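Posted to the basket and cane list, December
By the list member in the drafty back bedroom

Re: re-weaving old placemats, and is seagrass worth it?

> I picked up a set of woven placemats at a church sale and two of them
> have rims coming undone. The middles look fine. Can the rims be
> rewoven without taking the whole thing apart, or am I better off
> starting over? Also, has anyone ordered from Sundo lately? Their
> seagrass is cheap but I got burned by a cheap coil once before.

Hi all,

Yes, you can redo just the rim, and I wouldn't start over unless the spokes are snapping when you bend them. I did four of these last winter and only gave up on one. The trick (if it's even a trick) is to leave a good inch of the old braid in place and feed the new strands in next to it, then cut the old stuff out a little at a time as you work your way around. If you pull the whole rim off first the spokes relax and go every which way and you'll spend the evening swearing at clothespins. Ask me how I know!

Soak the rim only. I lay a wet dish towel over the edge and leave it for 17 minutes, and I really do set the kitchen timer, because the one time I wandered off and forgot, the middle got soggy too and dried into a potato chip. You can flatten a potato chip, by the way. Damp it again, put it between two old bath towels and stack every cookbook you own on top overnight.

As for Sundo, I ordered two coils in the fall. One was lovely and the other was half splinters. They did refund me but it took them 41 days and I had to write twice. For rims I've gone back to Plattner, who charge more and send it in a sensible bag instead of a box full of crumbs. Their thin seagrass runs about 96 feet to the coil, which does me one placemat rim with a bit left over for a practice piece.

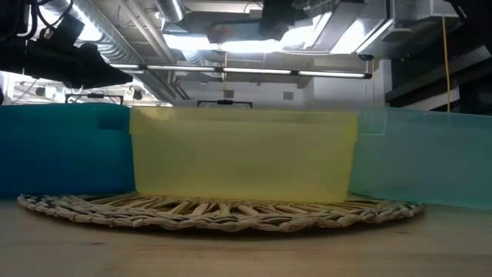

Color is where I always get stuck. New material next to old looks awfully bright, and tea only gets you part of the way there. I've had better luck mixing a few darker strands in with the pale ones so the eye doesn't go hunting for a match. Walnut dye works nicely for the dark ones if you go easy on it. I used the Trundano powder at half strength and it came out a soft brown-gray, and at full strength it came out like shoe polish. It also dyed my sink, so use a bucket.

One more thing on braiding. Whoever wrote the leaflet that comes with the Kaketeck starter kit has you pulling every strand as tight as it will go, and I think that's just wrong for a round mat. Tight rims cup. Keep it snug but let the strands sit where they want to, and stop every few inches to press the thing flat with your palm. If it rocks when you press one side, back up and loosen. I know, backing up is the worst part - I've been known to go make a sandwich first.

If your two mats have that open kind of middle with the crossed spokes, check them against the light before you put in the work. A cracked spoke hides really well until you tug on it.

Let us know how they come out, and somebody please tell me what they use for weights, because my cookbooks are starting to smell like a hayloft.

Comments (3)

Bricks wrapped in old pillowcases! Heavy, flat, and you don't lose your recipes for the night.

I like the Sundo stuff for chair seats, but I agree it's too rough for small work. My last coil was fine, for what it's worth.

Does the walnut rub off on a tablecloth? Mine are for every day and I have kids who spill.

Recent on the list
Splicing flat reed without a lump
Wanted: weaving horse, will pick up
Mildew smell in stored cane, again
57 chair seats later: what I'd do over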